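Workshop Tips: Living With the Folding Bench

The folding line at our Asthorpe laundry gets through 900 blue cloths a shift, or so the poster by the kettle says. Duangjai Saithong folded them by hand for years and now looks after grippers. Her advice, with mine pencilled in.

Start with the cloth flat
Lay it out on the white top and smooth it from the middle. Grippers are fussy about creases in a way no customer has ever been.
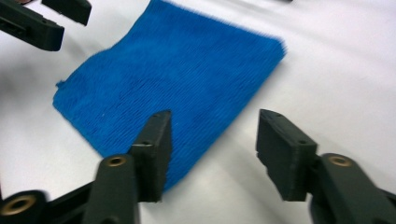 Pick off lint and trim loose threads while you're there. Your hands will want to do the fold for you. Let them hold a mug.

Keep the stack square
Once it's several layers thick, line up the long edges before anyone grips a corner. A crooked fold only gets more crooked, and Dehua Pan will send it back with a note – he does enjoy a note.

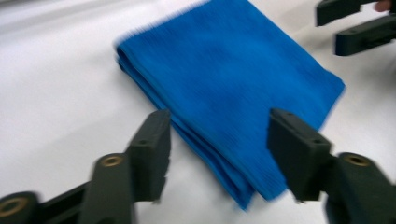
Swap jobs every 12 trays
Watching is more tiring than folding, whatever the Pamdale office thinks. We asked for stools and got a leaflet on posture.

Keep folding by hand
Do one tray a week the old way. Duangjai is still quicker on the awkward sizes, and has asked that this be mentioned at pay talks.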